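家の片づけをロボットに任せられるか、自分で調べる方法
文:Anika Pruitt

シェア 84　コメント 8

私は家事ロボットの記事をよく読みますが、読んだあとに「では、私の家の部屋ではどうですか」という疑問がいつも残ります。動画の部屋はきれいですし、物も少ないです。それで、買う前、または借りる前に、自分の家の作業がロボットにとってどのくらい難しいかを調べる手順を書きました。特別な道具は要りません。紙とペンと、日曜日の午後があれば足ります。

題材には、クッションと布の片づけを選びました。毎日する仕事で、人間なら考えずに終わりますが、機械にはまだ簡単な仕事と言えません。床の掃除は、もうロボットに頼んでいる家が多いと思いますので、このページでは扱いません。

手順1　作業を一つの文で書く

「部屋をきれいにする」という文は大きすぎます。どこで終わるのかが決まっていないからです。私は次のように書きました。

「クッションを背もたれの側に立てて、布をたたみ、クッションの横に置く。」

この文には、物の名前と、動かし方と、最後の場所が入っています。最後の場所が書けないときは、家族の中でも意見が分かれていることが多いです。私の家では、小さい毛布をたたむのか、広げて掛けておくのか、夫と私で答えが違いました。人が決めていないことは、機械も決められません。

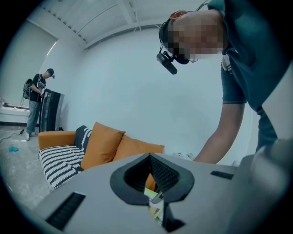

今のロボットは、クッションを持ち上げて別の場所に置けますか。

位置が大体決まっていて、クッション同士が深く重なっていなければ、できる機種があります。難しくなるのは、下に別の布が入っている場合や、クッションが手の幅より厚い場合です。つぶして持つ必要があり、どこまでつぶれるかは触るまで分かりません。

手順2　物を「硬い」「柔らかい」「形がない」に分ける

作業に出てくる物を全部紙に書いて、三つの欄に分けてください。

硬い物は、本、リモコン、箱などです。持っても形が変わりません。機械にとって一番やさしい欄です。ただし、薄いカードのような物は、硬くても平らな面から持ち上げるのが大変です。爪の短い人が机からコインを取るときと同じ問題です。

柔らかい物は、クッションやぬいぐるみです。形は変わりますが、手を離すと大体もとに戻ります。

形がない物は、タオル、毛布、シャツなどです。置くたびに違う形になります。同じタオルでも、朝と夜では別の物に見えると考えてください。角がどこにあるかを見つけることが、たたむ仕事の半分です。

分けた結果、三番目の欄に物が多ければ、その作業を丸ごと任せるのは今のところ早いと私は判断しています。

模様も一緒に書いておくと役に立ちます。白黒の細かい模様の布がしわになっていると、模様の線としわの線が混ざります。反対に、無地のオレンジ色のような布は、背景から区別しやすいです。カメラの性能で変わりますので、これは点数には入れず、メモだけにします。
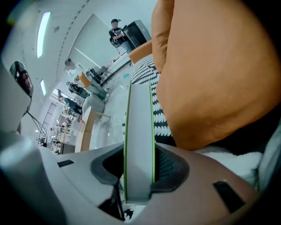 分類が終わったら、それぞれの物の横に「一つだけで置いてある」か「何かと重なっている」かを書きます。重なりは想像より多いです。私の紙では、ほとんど全部の物に「重なっている」と書くことになりました。店の展示では物が離れて置いてありますから、展示でうまくできた動きが家でもできるとは限りません。

手順3　自分で、片手だけでやってみる

この手順が一番面白いです。片方の手を背中に回して、もう一方の手は親指と人さし指だけを使います。この二本の指で、手順1の文を最初から最後までやってください。

クッションは、角をつまめば動きます。立てるのは少し難しいですが、押せばできます。布をたたむところで、多くの人は止まると思います。角をつまんで持ち上げると、反対側が下でまるまってしまいます。私は台の端を使って布を垂らし、それから置く方法を見つけるまで、かなり時間がかかりました。

やりながら、次のことをメモしてください。

・つまむ場所を探すために、物を一度ずらしたか
・指の感覚だけで分かったことがあったか
・もう一つの手がほしいと思ったのはどこか

最後の項目に印が多い場合は、腕が2本の機種を前提にして考えるほうがいいです。感覚の項目に印が多い場合は、カメラだけで動く機種には厳しい作業です。
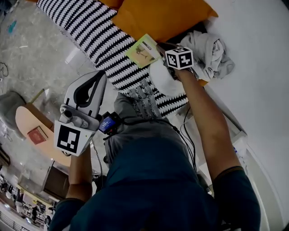 手順4　点数をつける

同じ作業を、物の置き方を変えながら8回やります。毎回、始める前に布を軽く投げて、形を変えてください。丁寧に置いてはいけません。家族に散らかしてもらうと、もっと本当の生活に近くなります。

1回ごとに、次のように点をつけます。

・片手の二本指で最後までできた:2点
・途中で手順を変えたが、できた:1点
・できなかった:0点

合計が高ければ、機械に任せる候補になります。私の結果は、クッションを立てる作業がほぼ満点で、タオルをたたむ作業は低い点でした。「布を集めて、かごに入れる」に変えてみると、点が大きく上がりました。たたむことをあきらめると、急にやさしい仕事になります。

手順5　製品の説明を読むときに見る所

点数の表ができてから、製品の説明を読みます。順番が逆だと、動画の印象に引っぱられます。

私は「Skasska」と「Nukberg」という二つの機種の資料を比べました。Skasskaの資料には、布をかごに入れる動画がありましたが、たたむ動画はありませんでした。Nukbergのほうはたたむ動画があり、タオルは最初から平らに広げてありました。どちらも嘘ではありませんが、始まりの状態を見ないと、自分の家と比べることができません。

見る所は、始まりの状態、速さの表示(早送りの印が小さく出ていることがあります)、途中で編集があるか、です。失敗したときにどうするかも、担当者に聞いてください。止まって待つのか、もう一度試すのかで、使う人の気持ちがだいぶ違います。

学習に使った作業の数も聞いてみました。Nukbergの窓口からは、布を扱う作業の記録が2000以上あるという返事が来ました。この数字だけでは、家で使えるかどうか分かりません。同じ部屋の同じタオルで集めた記録と、いろいろな家で集めた記録では、意味が違うからです。ですから、数と一緒に「何種類の布で、何か所の部屋で集めましたか」と質問するのがいいと思います。
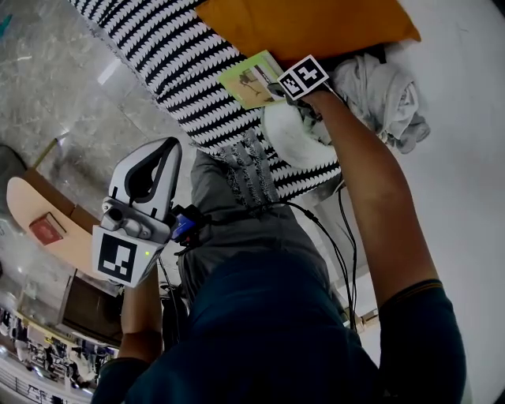 質問のメールは短いほうが、具体的な返事をもらえます。手順1の文をそのまま貼って、「この作業は、人の助けなしで何回続けてできますか」と書いてください。私はこの書き方で、Fleltotoraというレンタル店からとても親切な返事をもらいました。その店では、クッションを並べる作業は勧めるが、重なった毛布は先に人が取ってください、という答えでした。

手順6　人と機械で分ける

全部を任せるか、全部を自分でするか、という考え方だと、ほとんどの家では「まだ早い」で終わってしまいます。作業を小さく切ると、任せられる部分が見えます。私の家の案は、こうなりました。

・人:毛布とタオルを取って、台の上に置く
・機械:残ったクッションを背もたれの側に立てる
・機械:床に落ちた小さい物をかごに入れる
・人:タオルをたたむ

時間で考えると、自分で全部したほうがまだ速いです。でも、腰が痛くて低い所に手を伸ばしにくい人には、三番目だけでも価値があると思います。義理の母の家では、この部分だけを試すつもりです。

この表は、半年くらいたったら作り直してください。機種も変わりますし、家の物も変わります。古い点数の紙は捨てないで、新しい紙と並べて見ると、どこが変わったか分かりやすいです。

追記:3月に「椅子に掛けた服も同じ方法で調べられますか」という質問をもらいました。調べられます。ただし、服は「形がない物」の欄に入れ、ハンガーは別の物として書いてください。Godoyの折りたたみハンガーを使っている人は、開く動作も一つの作業として点をつけます。

コメント 8　シェアする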